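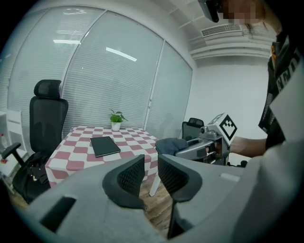 Preda Team
Field coordinator, Flekisa project, Rerncombe office

In May we began to gather examples in real rooms, and I would like to tell you how the work goes. Until then all our recordings came from one bench in the lab, and the model learned that bench very well. When we moved the plant to another table, it did not know what to do. So now we go to offices, kitchens and meeting rooms, and we record by hand.

The tool is a gripper that a person holds, with a camera on it. We work in pairs, so 2 grippers are often at the same table, and each one sees the other. The marker cube on top of the gripper helps us to find its position later. On the table we keep only a few things, for example a black notebook and a small plant in a white pot. The checkered tablecloth is there on purpose - a plain white surface was too easy for the model.

One recording session has 10 tasks, and each task is repeated 5 times. It sounds quick, but it takes almost the full morning. The most difficult part for new people is to move slowly. In daily life we pick up a notebook without thinking, and our hand makes many small corrections which the model can not follow.

We also learned to keep the mistakes. If the notebook slips, we do not delete the example - we label it and go on. The group in Nornness asked for these, and they now have their own folder.

At this time 11 rooms are on our list. If your office has a table which we could borrow for a morning, please write to the Flekisa mailbox. Glass walls and window blinds are welcome, we have too few reflections in the set.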